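Workshop > Notebook > Finishes > Wood dye tests
November, Marcus Haverford

Second go at the Kostetti orange, on maple offcuts this time. First coat blotchy on the end grain again. Sanded back to 100, then 200, wiped down, recoated. Better. Colour still pulls a bit red under the bench lamp -- check it in daylight tomorow.

Drostix sealer over half the pieces. Tacky at lunch, fine by 3. Brannigan brown for the darker lot, thinned with up to 20 ml of water per cup. Grain still reads through. Dont go thinner.

Need more rags. Grey lid tin is the OLD batch, don't use.

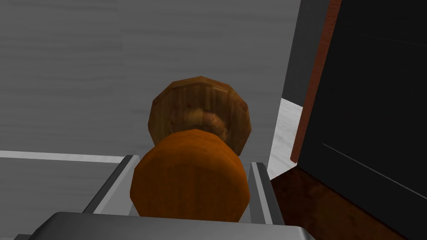 Does the orange need a sealer before the wax? One thin coat, left overnight, or the wax lifts the dye.

Musovska order still not in. Ring them.

Comments

petra_k: Try wetting the end grain first, worked on my birch.

Dunc: which wax? the soft one went cloudy on me

Marcus Haverford: Soft one, buffed early. No cloud so far -- will look again after the weekend.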